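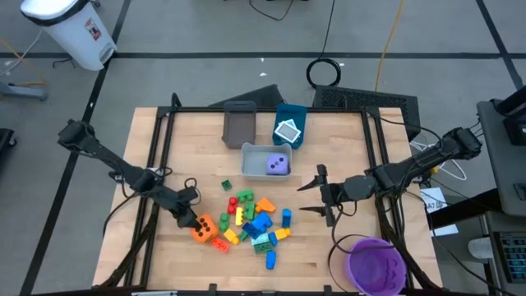 Household tidying by robot is the use of general-purpose machines to pick up, sort and put away the ordinary clutter of a home, and it remains one of the harder chores to hand over. Vacuuming was the easy part, so to speak, as the floor is flat and the dirt doesn't mind where it is grabbed. Toys are another matter altogether. Building blocks lying together on a table, some of them touching and some tilted, with bins standing ready behind them, make up a job most small children can manage (when they feel like it!), yet each block asks a two-armed robot for a fresh decision about where to take hold and which way to turn.

The Norville tidy-up trial, a friendly and much-repeated test, gives a machine 20 minutes to clear 43 mixed toys. Futora's entry put away five in its first attempt, and later versions have done a good deal better – though still with a person standing by.

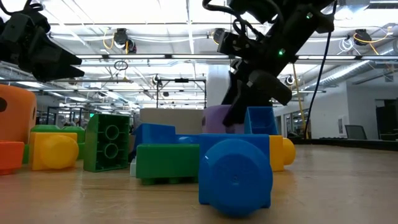

Robot gripper above a group of toy building blocks.

Shop floors have come along a little faster, and the Vodora parts-sorting line at Villalba handles 104 kinds of small part, all of them known to it beforehand. Homes offer no such list, and for the time being most families will go on picking up the blocks themselves.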